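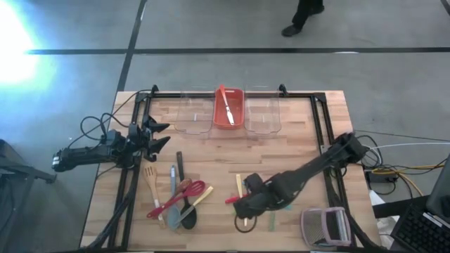
Light, striped butcher block, with a table knife in the orange-red bin.

Lusto Board & Block Oil, 300 ml

We've stocked a lot of wood finishes over the years and this is the one I keep taking home. Lusto is a blend of linseed oil and beeswax, made in small batches at the Van den Broek workshop in Erkstead, and it does lovely things to a tired kitchen counter! Maple goes a little warmer, beech picks up a soft glow, and walnut (oh, walnut) gets properly dark and rich.

It's thin enough to soak in without much rubbing. Wipe on a light coat with a cotton cloth, leave it for 20 minutes, then buff off whatever is still sitting on top. New wood likes three coats with a night between them. After that, top it up whenever water stops beading. Spread used cloths flat outdoors to dry before you throw them out, as linseed rags can heat up on their own.

The smell is mild, a bit like a candle drawer, and mine was gone in a couple of days. The finish is satin. If you want high gloss you'll be happier with a varnish.

Sizes: 100 ml tin, 300 ml tin
Finish: clear, satin
Good for: counters, cutting boards, rolling pins, salad bowls
Full cure: two weeks
Store: lid on tight, away from heat

The small tin is plenty for a few boards. For a full counter go straight to the big one, and keep the leftovers for your wooden spoons. They drink it up!

Last updated: Jan 11, 2026
65 shares | 3 comments

Ineke Bakker
Did our island with this in May and it still looks great. The patch by the sink needed a second go, but that took me five minutes with an old T-shirt.

Joaquim Barros
Can I put it over mineral oil? My counter has had years of the stuff.

Marijke Jacobs
@Joaquim I did. Washed it with dish soap, let it dry for a few days, sanded lightly and then oiled. The first coat was slow to dry and the second one went on fine.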